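Subject: Re: [vatdale-makers] Shelf oil vs. wax for the big tables
Date: 14 April 2022

On the list, a member wrote:

> We have the two long tables at Vatdale to redo before July. Last time
> we used the Tundex oil and it went sticky near the window. Is wax any
> better? I don't want to sand the whole thing twice. Also, how much
> do we need to order?

I did three tables with both, so here is what I know.

Sticky oil nearly always means too much oil. Put on a thin coat, wait fifteen minutes, then wipe until the rag comes away almost clean. The can says one coat is enough. I would do two, a day apart — the second one takes very little.

Wax feels nicer under the hand but it marks as soon as someone puts down a hot mug. I would keep it for shelves and drawer fronts. If you still want it on a table, put it over cured oil and leave a full week between them.

On pale wood either one will warm up the color a bit. I like a light tan with the grain still showing, and the clear oil gets you close to that. The "natural" one has white pigment in it and goes patchy on end grain.

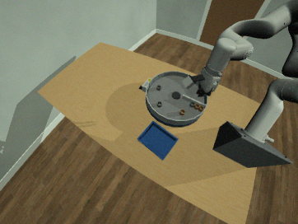 1. Sanding

Start at 120 and stop at 180. Going finer closes up the surface and the oil sits on top. You only need to go back to bare wood where it is sticky. Scrape that part first or you will clog every disk you own.

2. Ordering

Lenz sells the oil in 1,000 ml cans. Two will cover both tables with some left over. Drukeck has the same cans but charges more for shipping. The part number in the Lenz list is 3452, and the wax is 2069.

3. Rags

Lay them flat outside to dry. Do not leave them in a pile or put them in the bin — oily rags can catch fire without any help.

I have half a box of 120 disks you can have.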